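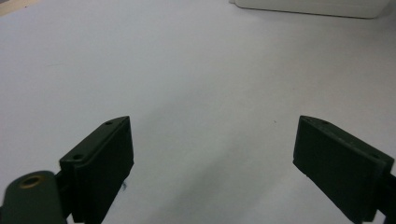
31 August 2025

Spent the whole evening on the equipment list again and I think I finally have something I can live with. Coffee at nine at night was a mistake, so I may as well write it all down while I'm wide awake.

The big question is still grippers. We've been getting by on the hand-held one since July, and I've gotten weirdly fond of it (those chunky dark green fingers, the little brass bushing down by the joint), but one tool means one person working and everybody else standing there holding a mug. I want two more. If I'm being brave, three. Dulus quoted me 283 dollars apiece, fingers included, and I sat there doing the math on the back of an envelope like my grandmother used to do with groceries. Two comes to 566. Three comes to 849. My whole budget is 2000, and that's supposed to last until the new year!

Then there's Ilteo, who never put a price in their emails. I've written to them twice. They send me very friendly paragraphs and a brochure, and then they ask if I'd like a call. I would not like a call, I would like a number. If they haven't sent one by the time I place the order they're out, and I won't feel bad about it.

I also went back and forth on spare fingers. They have those small screw holes along the top, so swapping a pair should be a quick job, and Dulus sells the pads separately at 30 a pair. I put down 6 pairs, which is 180, and then I crossed it out and wrote 4, and then I wrote 6 again. Running out in the middle of a job would make me crazy. Six it is. With three grippers that makes 1029, so just over half the money gone and I haven't even gotten to the table.

Oh, the table. I keep wanting to replace the top and I keep talking myself out of it. It's pale and plain and it does the job, and the grippers show up nicely against it because they're so dark. What bugs me is that every speck of dust shows too. I could buy a fancy surface from Wi for a silly amount, or I could buy a pack of microfiber cloths. I wrote "cloths" on the list and underlined it, mostly to stop myself from opening the Wi page again. (I opened it again. They have a gray one now. It's very nice.)

Lights I'm leaving alone. It's soft and even over the table and I don't want to mess with it.

So that leaves 971 for everything else: cables, storage, shipping, and whatever I've forgotten, and I always forget something. Last time it was screws. I ordered a whole shelf's worth of parts and had to drive across town for screws. They are going on the list first this time, in capital letters.

The part I can't decide is whether to put anything aside for the arm. Lesivau is the name I gave the project back when I figured we'd have a real arm bolted to the bench before summer was over, ha. An arm is not happening on this budget. But if I bought two grippers and skipped the third, that's 283 I could tuck away, and if I did that every few months I'd at least have a start on it. On the other hand the third gripper would get used the day it came out of the box. I've changed my mind on this four times since dinner.

Tomorrow I'll measure the shelf for storage bins and ask Dulus if they knock anything off the shipping for three. If they do, I'm getting three.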